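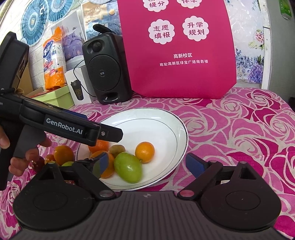 **Vittoria Tedesco**
Planning Software Lead, Skenine

## Kitchen Tips: Plating Fruit

Configure the planner before any fruit is moved. Register the plate rim first, then the fruit. Patterned tablecloths confuse segmentation, so raise the color threshold.
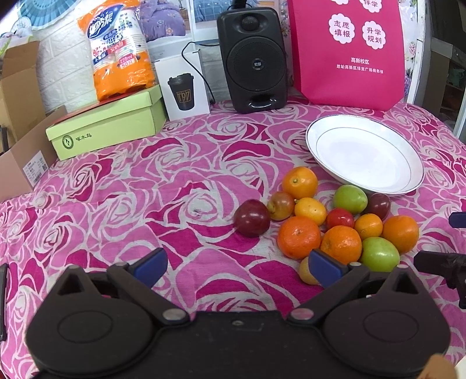

Limit each plan to 2 grasps, then refresh the map. Round fruit rolls when a neighbor is lifted — stale positions cause most failed picks.

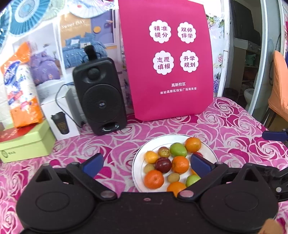

Set the closing force by class and keep plums on the softest profile. Log every override under its own label.
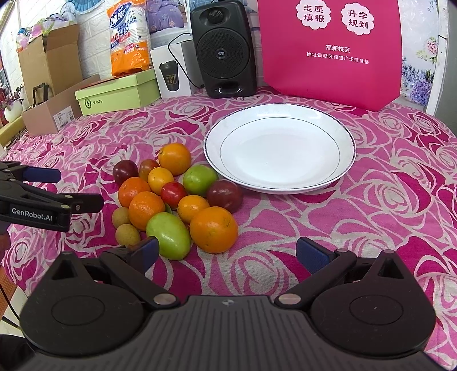 Pick order should be computed from the outside of the pile inward. Small items at the margin are easily merged with the cloth. The two longans at the far left of the pile should each receive a separate mask before the planner runs. Send corrected masks to Tracey Mottram.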